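Sealing stone, and when to leave it alone

By Finlay Swanson

Most complaints about stone benchtops reach a fabricator inside the first year, and most concern etching. Staining and etching are separate faults. A stain is foreign material held in the pores. An etch is a loss of polish where acid has dissolved calcite at the surface, and no penetrating sealer will stop it.

Finlay Swanson Stone, at Brorkgate, resurfaces 150 kitchen tops a year. Marble accounts for the bulk of that work. Granite seldom comes back, as its main minerals resist the mild acids found in food.

Penetrating sealers are carried into the stone by a solvent or by water. The carrier evaporates and leaves a water-repellent lining in the pores. Dense stone takes up very little, and any excess dries on the face as a haze that has to be buffed off.
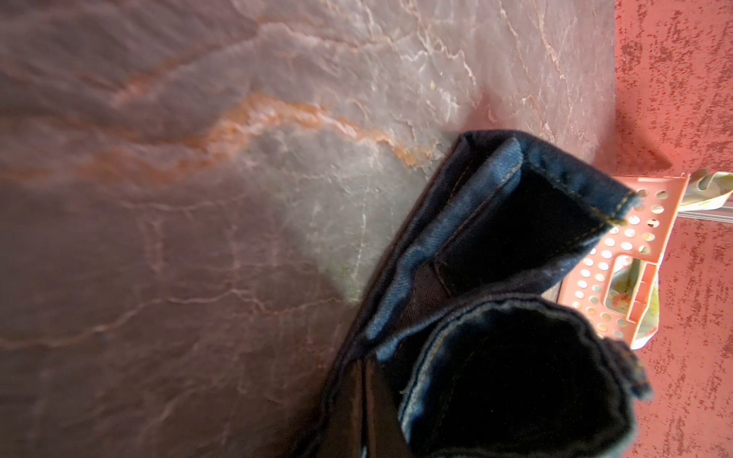
White and orange-rust veining across a grey, marble-patterned surface.

Colour is a poor guide to porosity. The usual check is a spoonful of water left on the surface for 10 minutes. If the stone darkens beneath it, sealer will be absorbed. If it does not, another coat is wasted.

Honed finishes hide etching better than polished ones but show oil sooner. For a busy kitchen we usually quote honed, with a neutral cleaner for daily use. Vinegar and citrus sprays should be kept well away.

Repair depends on depth. Light etching on a polished top can be brought back with a polishing powder and a felt pad. Deeper marks are ground out with diamond pads, starting at a coarse grit and finishing at 2,000 or higher to match the factory gloss. A recent job at Tevgate needed the full sequence around the sink and was resealed in May.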